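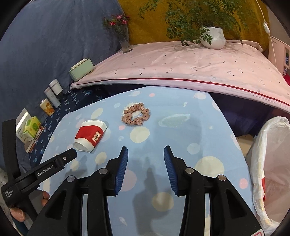 Household Textiles and Care, Unit 4
Handout: Clearing and washing a printed tablecloth
Prepared by Delia Lagos, Maltbridge evening course

Please read this handout before the practical lesson. Bring one tablecloth from home, if possible a printed one, and a pencil.

1. Clearing the table

We always sort the small things first and touch the cloth after. In most homes two kinds of things stay on the table after a meal: things to throw away, and things which belong to a person. A flattened paper carton from food is the first kind. A hair scrunchie is the second kind. Put the personal things in one bowl, and the owner can take them later.

Paper cartons need a short check. If the paper is clean, fold it and put it with the paper. If it is greasy, the rule depends on your town, so please ask at home what is the rule in your street. Do not push a carton across the cloth - lift it. Grease on the bottom makes a long mark when you push.

2. Looking at the cloth

Pastel prints are difficult for the eye. With circles, ovals and dots in cream, pink and pale green, a small stain can look like one more dot. Two methods from the lesson in July are still useful:
- Look from the side, with your head low, near a window.
- Pass your flat hand slowly over the cloth. Dried food feels rough.

Mark every stain with a loose thread, never with a pen.

3. Washing

Shake the cloth outside. Treat the stains from the back side, with cool water and a little soap. Read the care label before you choose the temperature. If the label is lost, we take the lower one. Light blue cloths should not go together with new red or dark blue things.

Fabric scrunchies can be washed too. Close them in a small net bag, and let them dry flat, in an open ring. The elastic inside does not like the dryer. Some have a small tag with washing signs, but on many the print is gone after some months.

4. Folding and storing

Fold the cloth in half with the print inside, then in three. Change the fold line every time, otherwise the color becomes weak on the line.

Homework

Write half a page about one cloth in your home: the fiber, the print, the stains you found and what you did. Jomar Lumbao collects the pages at the start of the next lesson. For questions about fibers, see the Lacson reader, page 57.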